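검색어를 입력하세요 검색

작업실 요령: 제도용 컴퍼스와 템플릿 자의 관리 및 사용

최종 수정: 2/21/19
공유 36 댓글 4

원과 곡선을 반복해서 그리는 작업에서 오차는 대부분 도구의 유격과 종이 고정 상태에서 생긴다. 아래는 컴퍼스, 원형 템플릿, 운형자를 기준으로 정리한 내용이다. 회전 기어식 도안 세트는 다루지 않는다.

1. 컴퍼스 바늘과 심의 높이

바늘 끝은 심보다 아주 조금 길게 나와야 한다. 두 끝을 같은 높이로 맞추면 바늘이 종이에 박힌 만큼 심이 눌려 선이 굵어진다. 심을 새로 끼울 때마다 높이를 다시 확인한다. 심은 바깥쪽을 비스듬히 갈아 끌날 모양으로 만들고, 갈아낸 면이 원의 바깥을 향하도록 끼운다. 연마에는 400번대 사포 한 조각이면 충분하다. 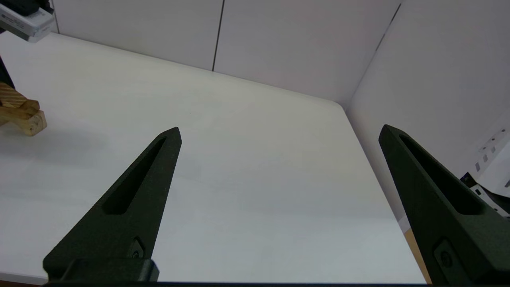

심의 경도는 H 또는 2H를 쓴다. HB는 작은 원에서는 문제가 없으나 긴 호를 그리는 동안 끝이 무뎌져 시작점과 끝점의 굵기가 달라진다. 겹쳐 그리는 동심원 도안이라면 안쪽 원부터 그린다. 중심 구멍이 넓어지기 전에 반지름이 작은 원을 끝내야 어긋남이 눈에 덜 띈다.

2. 다리의 조임

다리 관절의 나사는 한 손으로 벌렸을 때 저항이 느껴지고, 손을 떼면 그 자리에 멈추는 정도로 조인다. 너무 조이면 미세 조정이 되지 않고, 느슨하면 회전 중에 반지름이 변한다. 원을 닫았을 때 시작점과 끝점이 만나지 않으면 나사부터 점검한다. 관절에 기름을 치지 않는다. 기름은 마찰을 없애고 종이에 얼룩을 남긴다.

중간 바퀴식 컴퍼스는 바퀴가 나사산의 한쪽 끝에 닿은 상태로 보관하지 않는다. Liturow 중형은 보관 시 바퀴를 가운데로 돌려 둔다.

3. 종이와 받침

바늘이 설 자리에는 받침이 필요하다. 유리나 강화 코팅 상판 위에 종이 한 장만 놓으면 바늘이 미끄러진다. 고무 재질의 절단 매트 또는 두꺼운 마분지를 깐다. 종이는 네 모서리를 마스킹 테이프로 고정하되, 대각선 순서로 붙여 주름을 밀어낸다.

종이 무게는 평량 80의 복사지로도 연습은 가능하다. 잉크를 쓸 도안에는 더 두껍고 표면이 매끄러운 제도지를 권한다. 중심점을 보호하려면 투명 테이프를 작게 잘라 바늘 자리에 붙이고, 작업이 끝난 뒤 천천히 떼어낸다.

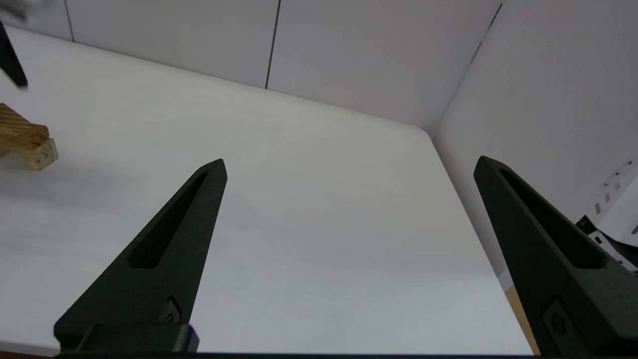
테이프를 오래 붙여 두면 접착제가 종이 섬유에 남는다. 하루 안에 끝나지 않는 도안이라면 작업을 멈출 때 떼고 다음 날 새로 붙이는 편이 안전하다. 이때 중심점 위치를 십자선으로 미리 표시해 둔다.

4. 템플릿 자의 번짐 방지

잉크 펜으로 템플릿을 따라 그리면 모세관 현상으로 잉크가 자 밑으로 스며든다. 대책은 자를 종이에서 띄우는 것이다. Ostine 템플릿처럼 뒷면에 돌기가 있는 제품은 그대로 쓰면 되고, 평평한 제품은 뒷면에 마스킹 테이프를 두 겹 붙인다. 테이프는 구멍 가장자리에서 3mm 이상 떨어뜨린다.

펜은 종이에 수직으로 세운다. 기울이면 구멍 벽과 펜촉 사이의 간격이 변해 원이 타원에 가까워진다. 완성 치수는 구멍 지름에서 펜촉 굵기만큼 작아지므로, 치수가 중요한 도안은 시험지에 먼저 그려 자로 잰다.

5. 운형자로 곡선 잇기

점을 네 개 이상 지나는 구간만 자의 곡선과 맞춘다. 맞춘 구간의 양 끝은 그리지 않고 남긴 뒤, 다음 위치에서 앞 구간과 겹치게 이어 간다. 이음매에서 꺾임이 보이면 겹침이 부족한 것이다. 대칭 도안은 자에 연필로 시작과 끝을 표시하고 뒤집어 쓴다. 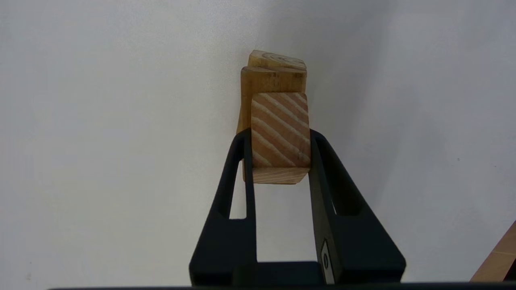 6. 세척과 보관

아크릴 자는 미지근한 물과 중성 세제로 닦는다. 알코올과 아세톤은 눈금을 지우거나 미세한 균열을 만든다. 물기는 부드러운 천으로 눌러 제거하고, 눈금 면을 문지르지 않는다.

템플릿은 눕혀서 보관한다. 세워 두면 여름철에 휘며, 한번 휜 자는 눌러도 완전히 펴지지 않는다. Lallwood 서랍형 보관함을 쓰는 경우 칸마다 얇은 종이를 끼워 긁힘을 막는다. 컴퍼스는 심을 빼고 바늘에 덮개를 씌운다.

7. 교체 시점

바늘 끝이 휘었거나 종이에 난 구멍이 원형이 아니면 바늘을 교체한다. 템플릿은 구멍 안쪽을 손톱으로 훑어 걸리는 곳이 있으면 해당 구멍을 쓰지 않는다. 사포로 다듬으면 지름이 달라진다. Sandu 408 교체용 바늘은 양쪽 끝의 형태가 다르며, 턱이 있는 쪽을 아래로 끼운다.

글: Emanuel Furtună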